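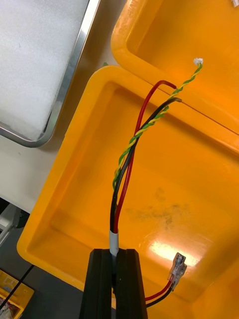
Fustwood is a software package for planning and controlling how a robot arm picks up cables and other soft parts. It is used mainly in the sorting of small wire assemblies, a task where the shape of the part is different at each pick. A typical case is a short bundle held by a gripper at its sleeve, with a red wire, a black wire and a twisted green and yellow pair crossing each other above the fingers, and more cable lying in the yellow bin behind. The software must decide which of these lines belong to the held part and which belong to the background.

History

The first version was written at Casetti, a maker of wiring for kitchen machines, and was only a set of scripts for one work cell. It was later rewritten by the company Hellström, which added the planner and gave the package its present name. The source code was opened with version 7.

Perception

Fustwood takes colour images from a camera near the gripper. Each wire is traced as a curve, starting from the fingers and going outwards. Where two curves cross, the program compares colour and direction on both sides of the crossing. Twisted pairs are treated as one wide curve – earlier versions tried to follow each colour separately and often lost the line after a few turns. Bright reflections on plastic surfaces are masked before the tracing begins.

Planning and control

The planner keeps a list of free wire ends and gives each a safety distance, so that a connector does not catch on the rim of a bin during lifting. The control loop runs at 1000 Hz, while new images are handled at a much lower rate. If the traced shape changes too much between two images, the arm stops and the tracing is repeated.

Testing

The package is delivered with the Tromberg set, a collection of 1377 recorded picks, of which 1246 have curves marked by hand. The remaining picks have only a result label and are used for testing the stop condition. Users have criticised the set for containing few thin wires of the same colour.

Last updated: May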